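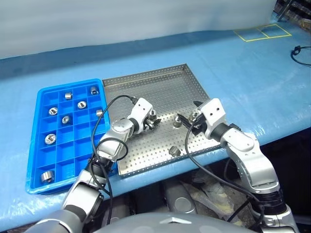
Khunthong at the bench in Skudby: compartment box on the left, steel tray in the middle.

About us

Voltley is a shared workshop in Skudby with one long-running project, a two-armed bench robot called Khunthong. The workshop came first. Members had been renting the ground floor for general metalwork and electronics for a few years when Pichit Chantharasri put up a sheet of paper asking who would be interested in building a machine that could sort small metal parts out of a tray. Four people signed it. Three of them are still here.

The project now takes up one bench, a rack and most of the shelving along the back of the electronics room. We are not a company in the sense of selling anything. We are registered as one for the lease and the insurance.

What the machine does

Khunthong picks small metal parts from a perforated tray and moves them to a compartment box, one part to a cell, or takes them from the box and puts them back in the tray. Both directions are programmed as separate jobs. The job is deliberately narrow. Small cylindrical parts with shiny curved faces are awkward to see and awkward to hold, and a machine that can handle them on a bare steel surface is likely to cope with most of what the metal shop wants sorted.

There are two arms, fixed to a common body at the near side of the table. Each arm has its own controller and its own power supply. Each gripper has two fingers, and the gripper cable is run outside the arm with enough slack for the wrist to turn fully in either direction. We tried a tidier route for the cables and gave it up when the sleeve wore through at the elbow.

Vision comes from cameras at the head and at the wrists. The head camera finds the tray, the box and the approximate position of each part. The wrist camera takes over for the final approach. The handover between the two is the part of the system that has been rewritten most often, and the current version is the sixth.

The control software is called Indeo. It was written here, mainly by Pichit, and it does three jobs: planning the arm movements, keeping the two arms out of each other's space, and logging every attempt with the camera views that go with it. The log stands at 3371 attempts as of June. A pick counts as an attempt once the fingers start to close, whatever follows.

How the bench is set up

The table is covered in light blue. Grey metal parts separate well from it in the camera view, and the same applies to the compartment box, which is a brighter blue. The tray is perforated stainless steel with low sides. It was bought for drying washed parts and is not a vision target anyone would choose. The holes repeat at a constant pitch, and early versions of Indeo would sometimes lock on to a group of holes and report a part. The present version fits the hole pattern first, subtracts it, and then looks for what is left over.

Yellow tape on the table marks the placement area. It is there for the people setting up the job as much as for the cameras. If a box is going to be swapped or a second container brought in, it goes inside the tape. Anything outside the tape is not in the planner's model and may be hit.

Working height, tray position and box position are checked before each run with a plastic gauge that hangs from a hook by the door. Please put it back. A run with the tray a few millimetres out will still mostly work, and the log then fills up with attempts that cannot be compared with the others.

Grippers
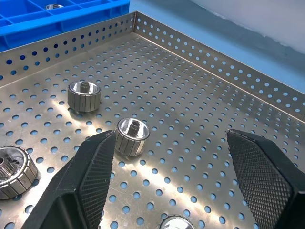 Wrist view over the tray, fingers open, knurled pads facing each other.

The fingers are black, tapered towards the tip, and carry a pad on the inner side with a fine diamond knurl. The taper matters when parts are standing close together. A blunt finger pushes the neighbouring part away before it reaches the one it wants, and with cylinders the neighbour then rolls. The knurl was a later addition. Smooth pads held well enough on clean parts, but parts from the metal shop arrive with a film of cutting oil and would turn in the grip when the wrist rotated.

Closing force is set per part type. We keep it low. The parts have thin outer features on some types, and a bent one is worth nothing to the person who made it. Finger width on approach is also set per type, with a margin either side which Indeo will reduce, down to a fixed minimum, if there is another part in the way.

Glare is the other difficulty. The tray floor reflects the room lights in long bands, and a part with a polished inner face can vanish into one of them. Curtaining off the back of the bench with pale sheet helped more than any change to the code. Exposure on the wrist cameras is fixed. Automatic exposure was tried for most of one winter and removed, after the image brightness was found to be shifting during the descent as the fingers came closer to the steel.

Some figures

Build time up to the first successful transfer from tray to box was 616 hours, added up from the sign-in book. That figure includes a good deal of time spent on a base plate that was later scrapped.

Spending on the bench, excluding the arms, has been kept to about 300 pounds a year. The arms were the only large purchase and were paid for by the members who signed the original sheet, in equal shares. They own them jointly and the workshop has the use of them under a written agreement, which can be read in the office.

The longest unattended sequence so far is 592 transfers between stops. It ended when a part came to rest on the rim of the tray, where neither arm was permitted to reach. The permitted area has since been extended to include the rim.

Known limits

Two parts touching along their full length will usually be treated as one. The planner looks for a gap for the fingers, finds one at each end, and tries to lift the pair. Separating them by a gentle sideways push works on the bench but has not been made part of the normal job.

Parts lying on their side at the foot of the tray wall are attempted last, and some are left. The fingertips need clearance on both sides and the wall takes it away on one. The operator moves these by hand at the end of the run and marks the run as assisted.

The arms do not pass parts to each other. It has been done as a trial, and it was slow. Each arm is given the parts nearest to it, with a strip down the centre of the tray that either may enter once it has asked for and been granted the space.

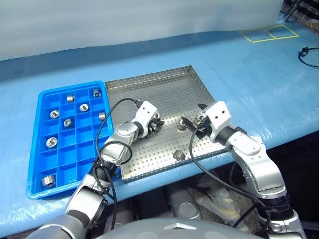

Indeo grants that strip to one arm at a time. The other may continue to work on its own side or wait above it, but it may not cross. The rule costs time when most of the parts have ended up in the middle. A scheme that shares the strip by height is written and has been tested in simulation only. It will go on the machine when the emergency stop circuit has been rebuilt with separate channels for left and right, work which is under way.

People

Pichit Chantharasri started the project and looks after Indeo. He trained as an instrument fitter and came to software late. He is at the workshop most evenings from 18:30 and is the person to ask about anything on this page. Wiring, machining and the fingers are shared among the other members of the group, who have asked not to be listed individually.

Decisions on the machine are taken by whoever is working on it, and written in the blue hardback notebook on the rack shelf. A change that is not in the notebook is treated as a fault and put back. This has caused arguments. It has also made it possible to trace nearly every change in pick rate to a particular page.

The name Khunthong was Pichit's choice. It has no technical meaning.

Using the bench

Members of Voltley may book Khunthong after an induction. The induction takes an evening and covers the stop buttons, the start-up order, the gauge, the notebook and how to load a job. Writing new jobs is covered separately, and requires some familiarity with Python.

Start-up order is controllers, then cameras, then Indeo. Shutdown is the reverse. The arms must be parked before the controllers are switched off, as the joints on the older firmware do not all hold position without power – the elbow in particular will sink slowly on to whatever is underneath.

Hands stay off the table while either arm is enabled. This includes the placement area.

Non-members may bring parts to be tried. A small handful of one type is enough for a first look. We need to know the material, whether the surface can be marked, and whether the parts are wanted back. We cannot handle anything magnetic at present, and anything longer than the width of a box cell will need a different box, which you would have to supply.

Source and drawings

Drawings for the fingers and pads are free to copy and are kept in a folder on the workshop computer. Paper copies can be made at cost. The Indeo source is available to members in full. A reduced version, with the logging and the two-arm arbitration but without the vision code, can be sent to other workshops on request. It is released without support, although questions put in writing do normally get a reply within a week or two.

The attempt logs are not published. Several of the part types belong to people who did not make them for show.

Contact

Write to Voltley at the Skudby address, marked Khunthong, or leave a note in the tray by the front door. The telephone in the office is answered between 19:00 and 21:00 when somebody is near it.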